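The case for square jars

Round jars waste shelf space. A circle set inside a square covers 79 percent of it, so a shelf of round jars gives up a fifth of its area to gaps that hold dust and the occasional peppercorn. Square jars close most of those gaps. I changed over last October and got 13 jars onto a shelf in my pantry that had been full at 8.

The objections deserve an answer. Tõnu Sproģis, writing in the Furkstead newsletter, holds that corners trap flour and are slow to wash. He is right about flour. A bottle brush with a tapered head clears a corner in a few strokes, and rice, lentils and dried beans leave nothing behind worth mentioning. His second point, that square glass breaks more easily, applies to thin walls and sharp edges. Buy jars with rounded corners and a thick base.

Lids matter more than he allows. A square body with a round neck takes a screw lid, which seals evenly. Fully square lids rely on a gasket that has to turn four corners, and mine leaked at two of them.

Labels also sit flat on a flat wall and can be read from the front. On a round jar they drift sideways each time the jar goes back.

Keep the round ones for jam. Dry goods belong in square glass.
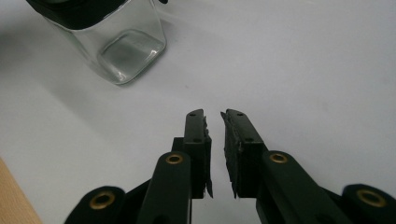 Clear glass, square base, black lid.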